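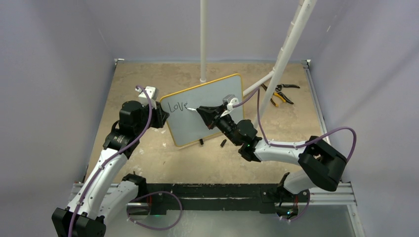 Figura 3. Tarea de escritura con dos brazos: el izquierdo sujeta la pizarra y el derecho maneja el rotulador.

4.2. Reglas de trabajo en la celda compartida

En esta sección presentamos las reglas que fueron aplicadas durante las sesiones de escritura (Figura 3). La primera versión la redactó Alun Gough en mayo, a partir de la guía interna de Puvden para celdas con un solo brazo. Esa guía no contempla el caso en que dos manipuladores sostienen piezas que están en contacto entre sí, y por este motivo fue necesario ampliarla. La versión que usamos aquí, denominada Kasuva, quedó cerrada el 20 de junio de 2018 y consta de cinco reglas.

R1. El brazo que sujeta la pieza tiene prioridad. Si se detiene, el brazo que escribe debe separar la punta de la superficie antes de cualquier otro movimiento.

R2. La fuerza de contacto se limita en el brazo que escribe. En el brazo de sujeción se limita solamente la velocidad, ya que una limitación de fuerza en ambos producía oscilaciones de la pizarra.

R3. Los cables externos se fijan a los eslabones con holgura suficiente para el giro completo de la muñeca. Antes de cada sesión el operador recorre las posiciones extremas a velocidad reducida y comprueba que ningún lazo se engancha en el codo.

R4. Las herramientas de mano y las piezas pequeñas se retiran de la mesa antes de habilitar los motores. Las que deban permanecer se declaran en la hoja de sesión, con su posición aproximada.

R5. Nadie introduce las manos en la celda con los motores habilitados, tampoco para recuperar un rotulador caído.

Se registraron 256 intentos con estas reglas en vigor. En 60 de ellos el operador anotó por lo menos una desviación. La regla más incumplida fue R4, lo cual coincide con lo observado por Myfanwy James en la celda de Mundard, donde los alicates y las tapas quedaban con frecuencia sobre la mesa entre un intento y el siguiente. Consideramos que R4 es difícil de respetar cuando los intentos son cortos, y proponemos que la revisión de la mesa sea un paso obligatorio del programa de inicio.

Respecto a R1, debemos señalar una limitación. La regla supone que la parada del brazo de sujeción se comunica sin retardo apreciable, y en nuestro sistema esto no ha sido verificado para todos los modos de parada. La cuestión se retoma en la sección 5.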